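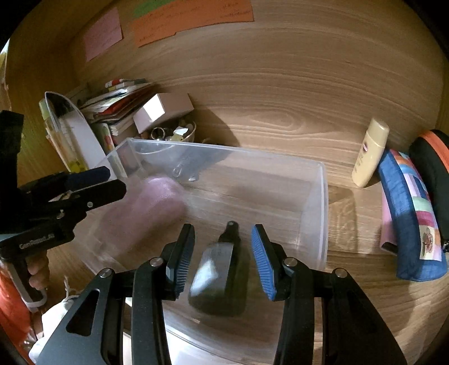 Subject: Re: [brokilance-users] Left and right streams drift apart during replay
Date: 07/04/2026

Hello all,

thank you for the log. I have read it twice and I think the drift comes from our loader, so please do not change your recording settings yet.

> We replay two-gripper episodes with Brokilance and after a short time
> the right tool closes too early. In the episode where both tools work
> over the clear box it is easy to see. The left stream looks correct.
> Is this the same problem as the one from September?

It is a different one. In September the timestamps were wrong in the file. Now they are right, but Vemia resamples each stream from its own first sample. If the right tool starts 163 ms later, this offset is lost and everything on that side is played too early.

On the branch "pärn-sync" I take one common start time for both streams. Could you try it with

align_start = common
max_gap_ms = 200

and leave the smoothing off? With smoothing on, the closing of the fingers becomes too soft and small objects are labelled as released when they are still held.

One question remains for the Brenico people: does your planner expect the gripper width in metres or as a fraction? The documentation says both.

Regards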